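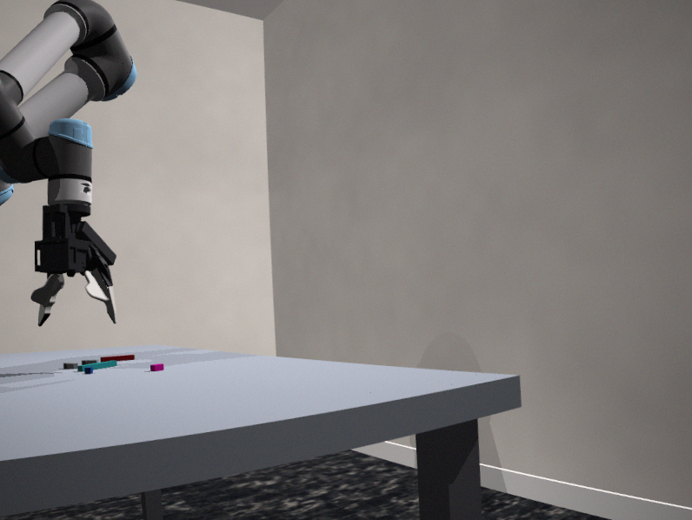 Robotic arm with an open gripper over a light grey table. Computer render.

About Bakalis

Reading time: 5 minutes

Bakalis is a small evening school in Teromlow where adults learn modern Greek. We have two classrooms, a kitchen and a narrow room with books. The school is named for the family bakery that was in the building before us. When we came to see the rooms, the name was still painted on the side wall in blue letters, and the painter asked so much money to cover it that we decided to keep it. Some older people from the street still come to the door and ask for bread.

How the school began

I am Evangelia Kokkinos and I am the head of the school. I came to Australia as a grown woman, already a teacher, and in my first winter my neighbour asked if I could help her daughter to read the letters of her grandmother. The letters were in a difficult handwriting and in the dialect of an island I did not know well, so we read them slowly, one letter each evening, at my dining table. After some weeks a cousin came also, then the husband of the cousin. When there were no more chairs I understood that I should look for a room.

The first room was behind the hall of the tennis club. It had a good heater and a very loud refrigerator, and I taught the past tense many times over the noise of it. We stayed there until the club needed the room for its own use, and then we moved to the bakery.

Who comes to learn

Many of our students have a Greek parent or grandparent. They heard the language in the kitchen when they were little and they understand more than they believe. They can say "eat" and "come inside" and "close the door" with perfect accent, but they cannot write a message to their aunt. For these students we have a special course, Kitchen Greek, which starts from what they know by ear and goes toward the written page.

Other students have no family connection. They married into a Greek family, or they will work on a ship, or they read ancient Greek at university and would like to order a coffee as well. We are happy with all of them. The people of the ancient Greek are usually shy in the first lesson and then they correct our spelling.

We do not teach children. There are good Saturday schools for children not far from us, and we can give you their addresses.

How we teach

A class has one teacher and a small group, and it meets in the evening from half past six. The lesson goes for two hours with a pause for tea. In the first half we speak, and the books remain in the bags. In the second half we read and write. We use our own course book, which is called Zillel. It was a nonsense word in a children's song that my mother sang, and students remember it easily. The book is printed in the town and has wide margins, as all of us write in our books here.

We give homework every week. It is short, and we truly expect it. A typical task is to telephone a relative and ask three questions, or to write the shopping list in Greek and to do the shopping with it. Students who have no Greek relative are paired with an older speaker from the neighbourhood. This part of the school we call Brarik and it has its own page. Gerasimos Koutsoukos looks after the pairs. He takes much care with them, and he will ask you if you like football, if you are afraid of dogs and whether you can eat a second lunch.

We do not prepare students only for an examination. If you need the certificate for work or for study, please tell us at the enrolment and Paraskevi Economou will make a plan with you. She is strict about the accents on the words. Her students complain of this in the beginning of the year.

The teachers

Evangelia Kokkinos teaches beginners and Kitchen Greek. She wrote Zillel and still finds mistakes in it.

Paraskevi Economou teaches the upper levels, grammar and the certificate courses. Before, she worked as a proofreader for a newspaper.

Sofia Drakos teaches conversation, and in spring she leads the reading group. She was born here and learned to write Greek as an adult, so she knows very well which things are difficult. The group reads short stories and sometimes song lyrics. Last year they tried a novel and stopped in the middle, by vote.

Raffaele Tedesco is in the office. He does the enrolments, the payments and the keys. His own languages are Italian and English, and he is at present in the second level of Greek, in the back row.

The book room

We have a collection of Greek books that families gave to us when they moved house. There are cookbooks, school readers with the old spelling, many detective stories and an encyclopaedia with one volume missing (it is the letter kappa, if you have it at home). Students may borrow two books for 30 days. Please write your name in the notebook on the shelf. We have no fines, but Raffaele will ring you.

Practical matters

The school year has four terms. You can begin in any term after a short talk with a teacher, so that we can put you in the correct level. The talk is free and is partly in English. A deposit of $100 holds your place and is taken off the fee. If a class is cancelled by us, we return everything.

The entrance is from the lane, by the green door. The front door sticks and we open it only for deliveries. There is a step, and a ramp that we put out when somebody needs it, so please ring before you come. Parking in the lane is not possible after six o'clock, but the street behind is quiet.

In the last week of the year we have an open evening. The students read aloud something they wrote, and there is food, most of it made by the Kitchen Greek class. Friends and neighbours are welcome, also if they do not understand a word.

To write to us, use the form on the contact page. You may write in Greek, in English or in a mixture. We answer in the same one.

Last updated: December

This website uses cookies to remember your language choice. By continuing to use the site you accept our cookie policy.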